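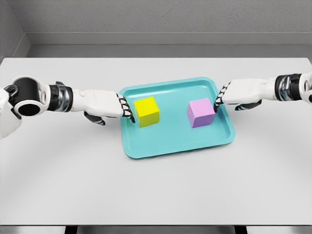 Adjunto 1: bandeja turquesa con dos cubos pequeños y dos brazos robóticos blancos.

Ticket: El cronómetro de asaltos se adelanta y la campana suena antes de tiempo
Producto: Orero, cronómetro de asaltos para gimnasios
Cliente: Club Pumar, artes marciales mixtas y grappling
Prioridad: media
Estado: resuelto

Mensaje del cliente

Buenos días a todo el equipo, y gracias de antemano por la paciencia, que ya me conocéis y sé que me enrollo. Soy Libor Polák, llevo las clases de competición en Pumar, y os escribo porque el cronómetro nos está volviendo un poco locos desde que actualizamos en mayo.

Os cuento lo que pasa. Tenemos puesto el programa de sparring de siempre: asaltos de cinco minutos, uno de descanso y aviso sonoro cuando quedan diez segundos. Los dos primeros asaltos van perfectos. A partir del tercero, la campana suena en los altavoces cuando en la pantalla grande todavía quedan 13 segundos, y claro, unos paran, otros siguen, y el otro día un chico bajó las manos al oír la campana mientras su compañero, que miraba la pantalla, le soltaba una patada a la pierna. No pasó nada, se rieron los dos, pero me gustaría no repetirlo, y menos con la velada de Trondport tan cerca y tres peleadores en plena preparación.

Lo que he probado por mi cuenta:
Apagar y encender la pantalla. Sigue igual.
Borrar el programa y crearlo de nuevo. Sigue igual.
Usar el programa de boxeo, con asaltos de tres minutos. Va bien, pero no me sirve para lo nuestro.
Desconectar el pulsómetro de la zona de sacos. Igual.

Un abrazo y perdonad el rollo.

Respuesta de soporte

Hola, Libor. De rollo nada, ojalá todos los avisos nos llegaran tan bien contados – y qué alegría que nadie se hiciera daño. Por lo que explicas, la pantalla y los altavoces están llevando cada uno su propia cuenta. Para confirmarlo necesitaríamos tres cosas cuando tengas un ratito:

La versión que aparece en Ajustes > Acerca de, tanto en la tableta como en la pantalla.
El registro de una sesión completa (Ajustes > Diagnóstico > Exportar), a ser posible con más de tres asaltos.
El modelo del amplificador al que tenéis conectados los altavoces.

Mientras tanto, si entrenáis esta tarde, puedes activar «Campana desde pantalla». Suena más bajito y en un gimnasio lleno se nota, pero al menos lo que se oye y lo que se ve coincidirá.

Mensaje del cliente, 21:40

Hola otra vez. Acabo de cerrar la clase y os mando el registro. La tableta tiene la versión 6 y la pantalla también. El amplificador es un Stockdale que heredamos del local anterior, viejo pero fuerte como él solo. Le puse la campana desde pantalla y funcionó, aunque con la gente animando en la jaula hubo que gritar «¡tiempo!» más de una vez.

Se me olvidaba: el fallo solo aparece con el aviso de los diez segundos activado. Lo quité en los dos últimos asaltos y la campana entró clavada.

Respuesta de soporte

¡Pues nos acabas de ahorrar media mañana, Libor! El registro confirma tu sospecha. Cada vez que suena el aviso de diez segundos, el audio se reabre con un retardo de 400 milisegundos, y la versión nueva intenta compensarlo adelantando la cuenta de los altavoces. En asaltos cortos apenas corrige. En los de cinco minutos aplica la corrección varias veces seguidas y se pasa de largo.

Pasos para dejarlo bien:
1. En la tableta, entra en Ajustes > Audio > Avanzado.
2. Desactiva «Compensación automática».
3. En «Búfer de salida», escribe 20.
4. Guarda y reinicia la tableta, y después la pantalla, en ese orden.
5. Vuelve a activar el aviso de diez segundos y haz una prueba sin gente en el tapiz.

El amplificador no tiene la culpa, puedes conservarlo muchos años más.

Mensaje del cliente

Hecho, y de maravilla. Hicimos seis asaltos seguidos con los tres que van a Trondport y la campana, el aviso y la pantalla fueron a la par de principio a fin. Por mí podéis cerrar el ticket. Muchas gracias por el cariño con que lo habéis llevado, y si alguna vez pasáis por el club, estáis invitados a una clase – suave, lo prometo.

Nota interna

Causa: la compensación automática se acumula con el aviso previo activo. Trasladado a desarrollo. Hasta que haya corrección, aplicar los mismos pasos a los clientes con asaltos de cinco minutos. Ticket cerrado con el visto bueno del cliente.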